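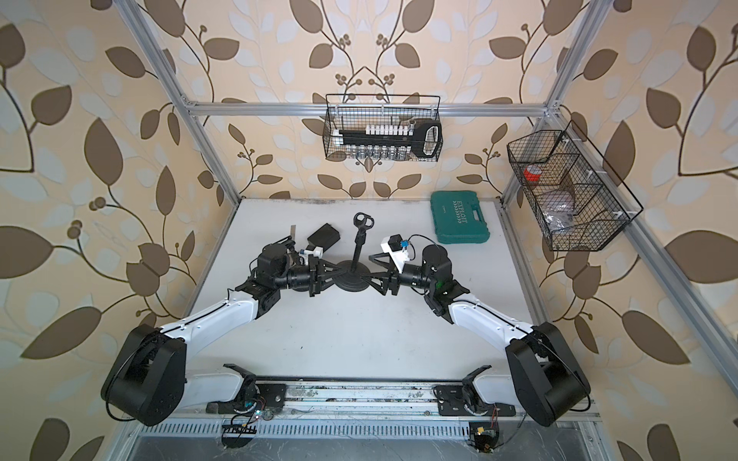 A workbench top is the flat upper surface of a bench or table used for assembly, repair, measuring and other handwork. The term covers both the fixed surface itself and, in everyday use, the small tools kept on it or within reach. Tops are made from hardwood, steel, laminate and coated board, and the choice depends on the weight and dirt of the work.

Surface and color
White and light gray tops are common where small parts are handled. A dropped screw or washer shows up well against them, but so do smudges, which tend to collect at the back where the top meets a wall. Darker tops hide stains and are more often found in garages and metal shops.

Patterned wallpaper is sometimes used behind a bench in a home or studio. Large leaf prints in cream and brown are one such choice. Paper this close to the work marks easily, and many owners put up a wipeable panel or pick a vinyl-coated paper.

Tools kept on the top
The tools left out on a bench are usually the ones in frequent use. A steel ruler is laid flat, often parallel to one side. T-handle tools have a long shaft and a crossbar grip, which gives more turning force than a straight screwdriver of the same size. Molded plastic cases hold sets that would otherwise scatter, such as bits, taps or sockets. Many have ridged lids, with the maker's name embossed in the plastic.

Off-surface storage
Wire-mesh baskets hung from a crossbar or fixed to a side wall keep tools off the top while leaving them in view. Mesh lets dust fall through – a solid tray has to be emptied and wiped. Divided baskets suit small items, and undivided ones take longer pieces such as a socket holder with its ratchet handle.
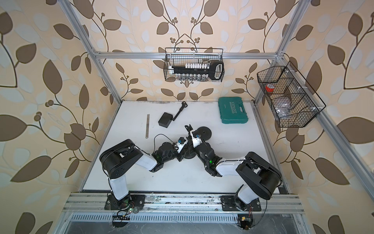

Socket holders
A socket holder is a rail or tray that keeps sockets in a row, normally in order of size. Some holders also carry the ratchet. The Ovier pattern, sold from March by the supplier Sateo, is 200 mm long and has a clip at one end for the handle. The older Piveo rail is 195 mm long and has no clip.

Care
Dust gathers in slots and along metal rails at the front of a bench and is removed with a brush or vacuum. Tops are wiped with a damp cloth and mild soap. Steel rulers and sockets are dried before being put away.

See also
Pegboard
Socket wrench
Tool chest

Last edited 9 April 2019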